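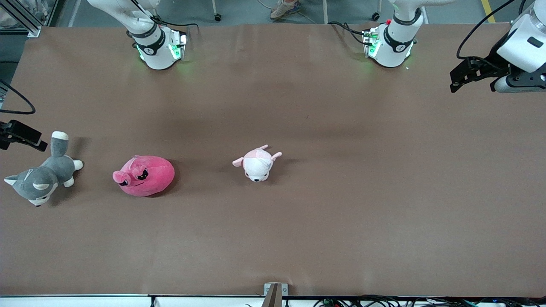 Three stuffed toys on the papered table.

Soft Toy Sorter and Mender (part-time, paid)
Wosano Toy Library

Posted Feb 20, 2018
Hours: 22 a week, spread over four days
Pay: $16.50 an hour
Reports to: Meinir Gough, collection manager
Start: as soon as we find you

Do you pick up a stuffed animal and look at its seams before its face? Then please keep reading, because we'd love to meet you!

Wosano is a lending library for toys. Families, classrooms and waiting rooms borrow from us the way they'd borrow books, and a large part of what they borrow is soft. We have 946 plush toys in the collection right now, in every color and at every stage of being loved, and we add more whenever a good bag of donations comes in. Last November was our biggest intake month so far, and we're still working through the last of those bags. Most of your first few weeks will be spent with them, and it's a wonderful way to learn the collection.

We're looking for one person to join the soft toy table. You'd be working next to Meinir, who set up the whole plush side of the library and has mended more ears than she would ever admit to, and with Fiachra Mac Suibhne, who runs lending and will be the one asking you whether the octopus is ready yet.

What you'd be doing

The main job is taking a toy that has just arrived or just come back and getting it to the point where it can go out to a child. Every toy goes over the table, one at a time. You'll turn it around, press the stuffing, run a thumb along the seams, check anything small and hard (bead eyes, noses, buttons, bells) and decide where it goes next. We have four places it can go: shelf, wash, mend, or retire.

After that it depends on the day. Some days are nearly all sewing. On others you'll be matching toys to their tags, writing the short descriptions that go in the catalog, or packing a themed bag for a classroom that wants sea creatures by lunchtime. There is some lifting (the full bins are awkward more than heavy) and a fair amount of standing, though the table has a stool and you're welcome to use it.

A typical week includes:

Checking in returned toys and comparing them with their catalog card
Sorting new donations by size, material and condition
Closing seams, tacking down appliqué, replacing stuffing, trimming loose threads
Taking off leftover shop tags and hang loops, or sewing them in flat if they're part of the toy
Writing catalog entries of two or three sentences
Packing bags for classrooms and for our Rondura branch across town
Changing the paper on the table and keeping the thread drawer in order

About the catalog entries

We want to say a little more here, as people are often surprised by how much of the job is writing. A borrower who calls to say "we've lost the pink one" needs to be talking about the same pink one we are. We have plenty of pink ones. So each toy gets a proper description: main color, second color, what the fabric feels like, how the eyes are made, and anything that sets it apart from its neighbors.

We don't insist on naming the animal. If a toy could be a squid or could be a very tired jellyfish, write down what you see and leave the species open. Children will tell us later, and they'll disagree with each other, and we put both answers on the card. 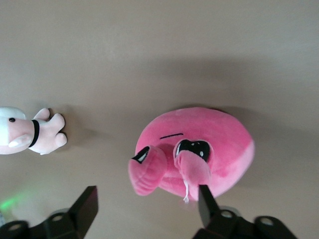

Bright pink plush with black appliqué eyes and a thin white thread loop, beside a white and pale pink toy with a small black bead eye.

Eyes get their own line on the card. Appliqué and embroidered eyes lie flat and can usually go to any age group once the stitching has been checked all the way around. Bead eyes get the tug test, then a second tug test from someone else, and toys that have them carry a yellow tag and are lent only to families with children over three. A thread or string loop gets noted too, then snipped or stitched down before the toy is shelved. You'll learn all of this at the table in the first week, and there's a binder for the rest of it.

Velvety fabrics are their own small world. They mark easily and they look like a different color depending on which way the pile lies, so Meinir asks everyone to stroke the toy in one direction before writing the color down. It sounds fussy. Do it on ten toys and you'll never skip it again.

Who we're hoping to hear from

You can hand sew neatly. Ladder stitch is the one we use all day, and if you already know it, great. If you can sew a button on so that it stays and you're willing to practice, we can teach you the rest in an afternoon.

You like sorting. We mean that in the plain sense — some people find it soothing to make an order out of a heap, and they're happy here.

You can write clear, short sentences and spell them right most of the time.

You're comfortable making a decision about a toy and moving on to the next one. You're equally comfortable saying "I'm not sure about this seam" and handing it to someone else.

You're fine with lint. It gets everywhere. Dark sweaters are a mistake.

It would be nice, though it isn't needed, if you've worked in a library, a thrift store, a costume shop, a daycare or a laundry. Past hires have come from all of those, and one came from a bakery and was the best bag packer we've ever had. A second language is a real help when families phone. We don't ask for a degree, and we don't ask for a car.

What the job is like

Quiet in the mornings, loud after school lets out. The soft toy table is in the back room with its gray floor, away from the lending desk, so you'll hear the after-school crowd more than you'll see it unless you want to come out front. Many of us do! It's hard to describe how good it feels to watch a kid walk out with a toy you restuffed that morning.

The brown paper on the table is there for a reason you'll come to appreciate: pins, threads and bits of fluff show up on it, and when it gets too creased or grubby we roll it up and lay a fresh sheet. Please don't write on it. The pencil rubs off on the light-colored toys, and white rabbits are unforgiving.

We work at a steady pace. Last year the library made 3857 plush loans, so things do come back to the table quickly, but we don't set a daily target and we'd always choose a well-checked toy over a fast one.

Thread, stuffing and needles come from Jurić, the sewing supply shop two doors down, where we have an account and where you'll soon be on first-name terms with everyone behind the counter. If you have a favorite thimble, bring it.

The practical details

This is a 12-month contract, and we hope to renew it. The position is paid for by the Nustuvora Fund, which has supported our mending work from the beginning. You'd have paid sick days, 15 days of paid vacation, and free borrowing for your own household (one bag at a time, like everyone else). After your first month you also get $300 to spend on a class or course that's useful for the work. Our last mender used hers for a weekend on darning and came back insufferable about wool.

Hours are mostly between 9 and 3. We can move them a bit to fit around school runs or a second job. Tell us what you need when you apply and we'll say plainly whether we can make it work.

The building has step-free entry and an elevator. The table height is fixed, but we have a lower side table that's just as well lit. Anyone who works with us has a background check, which we arrange and pay for.

How to apply

Please send us:

A short letter, one page or less, telling us why this job appeals to you
A list of your past work, paid or unpaid, in any format you like
A catalog description of one soft toy you own or can get your hands on, in no more than three sentences

The third item matters most to us. Don't send a photo of the toy with it. We'd like to see whether we can picture it from your words.

Mail it or drop it off at the lending desk, marked "Soft Toy Table," or call extension 646 and ask for Meinir if you'd prefer to send it by email. Fiachra can answer questions about hours and pay at the same extension in the afternoons.

We'll read everything that arrives in the next four weeks and reply to everyone. If we invite you in, the interview takes an hour. Half of it is talking, and for the other half you'll sit down at the table with a small pile of new arrivals, a needle and a stack of blank cards, and show us how you'd get started. Bring reading glasses if you use them. We'll make the tea.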